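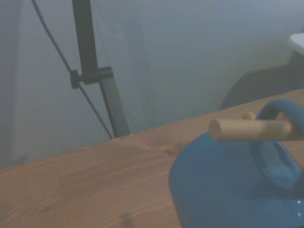
A grasp planner spends most of its time rejecting things. The one Dexter Dela Peña maintains at Corura proposes 200 candidate poses per cycle, and on a typical cycle all but a handful fail the collision check before the arm has moved.

The planner is called Makari. It takes depth and color from the wrist camera, fits a coarse surface to whatever is nearest, and ranks grips by clearance. Handles are the hard case. A loop is thin, part of it is usually out of view, and glossy enamel returns bad depth wherever a highlight falls on it.

"The old version filled the hole in the loop," Dela Peña says. "It saw a solid tab and tried to pinch it."
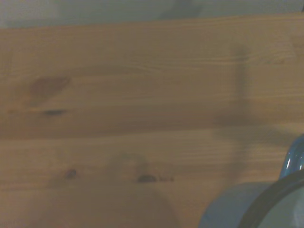
The April release changed two settings. Missing depth is now stored as unknown space instead of free space, and the controller may ask for up to 3 extra views before it commits. Each view costs time. Jomar Rivera, who writes the motion code, caps the whole exchange at 363 milliseconds of computing, travel excluded.

Shadows remain an open problem. The arm throws its own onto the work surface, and the segmentation model sometimes draws an object boundary along the edge. Rivera's patch predicts the shadow from the joint angles and masks it. It works with one fixed lamp. With mixed daylight the mask drifts, and for now the planner falls back to depth alone.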